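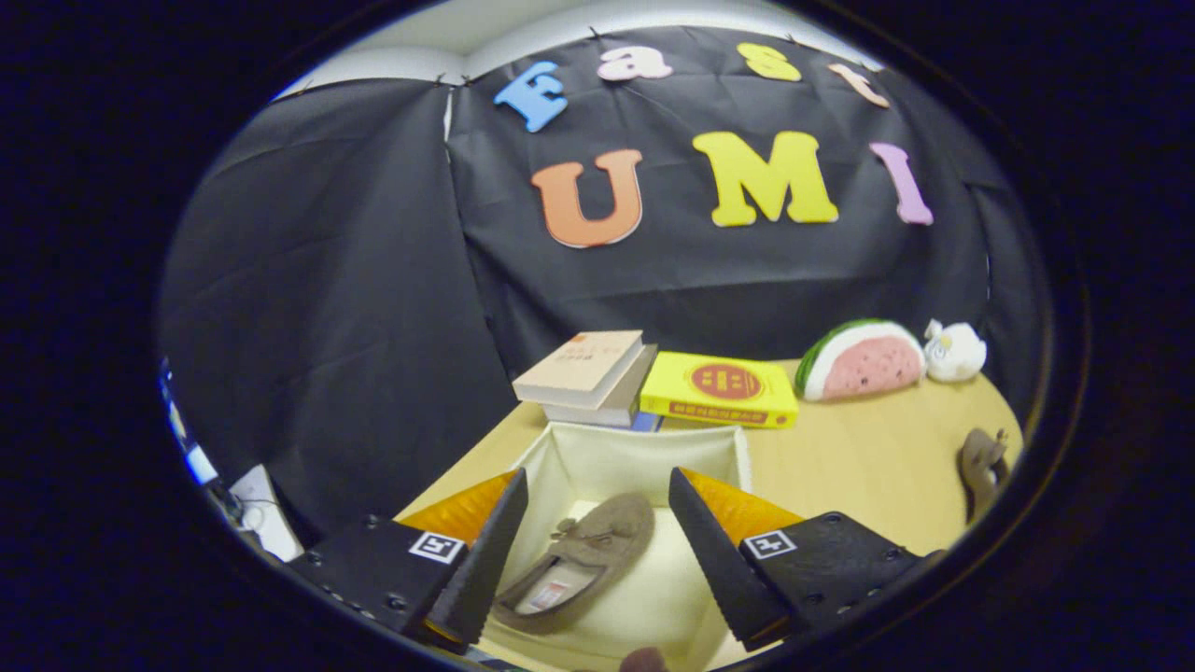 Section 4: Searching for a unit or a soldier

Loltunus holds the service rolls, casualty lists and war diaries transcribed by the Irkard Military History Group. Before you start, finish the sign-in steps in Section 3 and check that the collection name at the top left reads Brorken Rolls.

4.1 Finding a regiment or battalion

1. Open the Units tab.
2. Type the name or number of the unit in the search box. For the 101st Battalion, type 101 with no letters after it.
3. Choose the period from the drop-down list. If you leave this blank, the search covers every period.
4. Press Find. Results are listed by date of formation, oldest first.
5. Click the unit's title to open its record.

Note: Many regiments were renamed or merged during their service. The record shows the title in use on the date of the source document. Earlier and later titles are under Lineage, in grey type.

4.2 Finding a person

1. Open the People tab.
2. Enter the surname. Add a service number if you have one.
3. Tick Sounds Like if the spelling is in doubt. Clerks often wrote a name down as they heard it, and accents were left off. A man named Mäkelä may be on the roll as Makela, Mackela or McKela.
4. Press Find. Each page shows up to 50 names.
5. To narrow the list, pick a rank or a place of enlistment from the left-hand column.

Caution: Service numbers were not unique before the numbering was changed. The same number can belong to men in different regiments. Check the unit before you save a match to your folder.

4.3 Reading a war diary page

1. From the unit record, click Diaries and choose a month.
2. Use the plus and minus keys to enlarge the page.
3. Click Transcript to show the typed text beside the original.
4. Words the transcriber could not read are shown in square brackets. To suggest a reading, click the bracket, type your version and press Send.

Note: Place names are transcribed as written, including misspellings. Map references are not converted.

4.4 Saving and printing

1. Click Add to Folder on any record. A folder holds 12 records. To keep more, open a second folder.
2. To print, open the folder and choose Print Summary or Print Full. Print Summary fits 2 records to a page.
3. Select greyscale for diary pages. Colour printing darkens the background and makes pencil entries hard to read.

Caution: Folders are cleared when you close your account. Print or download anything you want to keep first.

Section last revised May 19, 2020. Medal cards are covered in Section 5.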